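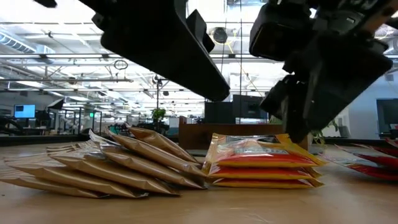 Why are the ends of a snack packet always zigzag? A reader signed Plelis asked us that, and added that she had pulled open hundreds of packets without ever thinking about it until one would not tear. It is a good question, and to answer it we have to look at how a small packet is made, what it does for the food inside, and why sorting packets into groups is harder than it sounds.

What a packet is made of

Many packets look like colored paper, but if you rip one you will often see that the material is a thin sheet called film. Film can be made of several layers stuck together. One layer carries the printing. Another keeps air and water out. Some packets have a shiny silver layer as well, made by putting an extremely thin coat of metal on plastic. The coat is so thin that you could not peel it off with your fingernail.

Air and water are the two things that spoil dry food fastest. Air makes oils in the food go stale, and then they smell like old crayons. Water in the air makes crisp things go soft. If you leave a cracker on a plate on a damp day in June, it will bend before it snaps. A cracker in a closed packet will still snap.

How a packet is closed

The film comes to the factory on a big roll. A machine folds it into a long tube and seals the edges together, which makes the seam you can find running down the back of many packets. Then the machine presses the tube flat and seals it across the bottom. Food drops in. The machine seals the tube across the top and cuts it, and the top of one packet is right next to the bottom of the following one.

The sealing is done with two hot bars called jaws. They squeeze the film for a moment and the inside layers melt together. The jaws often have ridges on them, like the ridges on corduroy pants. The ridges leave lines in the film, and this is called crimping. A crimped end is stiffer than the rest of the packet.

The zigzag is made by the knife. A knife with teeth leaves a row of little points, and each dip between two points is a place where a tear can begin. Try tearing a packet with a straight edge and you may need scissors. Some straight-edged packets have one small notch cut in the side to do the same job.

Why packets slide

A full packet is fat in the middle and flat at the ends. Put one on top of another and the top one wants to tip. Smooth film does not grip well either, so a tall stack soon leans over.

There are two easy ways to deal with this. The first is a straight stack, with each packet right on top of the one below. It takes up little room and works for a few packets. The second is to overlap them like shingles on a roof, so that each packet covers part of the one before it. Shingled packets spread out more, but they stay put, and you can see how many you have.

Sorting by color

Companies often give each flavor its own color so that shoppers can find it quickly. That makes color a handy way to sort at home. Put all the tan ones together, all the red and yellow ones together, and all the dark red ones together. Dark red and bright red can look alike in a dim cupboard, so do this job near a window or under a lamp.

Point all the ends the same way as you go. The groups will be tidier and will fit in a box more easily.

Try it yourself

You need 12 closed packets of any kind, a table and a ruler.

1. Sort the packets into groups by color.
2. Stack one group straight up. Measure how tall it gets before it slides.
3. Lay the same packets out like shingles. Measure how long the row is.
4. Write both numbers down, then try again with a different group.

Fat packets and thin packets give different answers. Araceli Alcaraz tried this with tea bags in paper sleeves and found that they stacked much better than anything shiny - paper is rougher than film, so it grips.

Words to know

Film: a thin, bendy sheet used for wrapping.
Crimp: to press ridges into something.
Seam: the line where two edges are joined.
Jaws: the two bars that squeeze a packet shut.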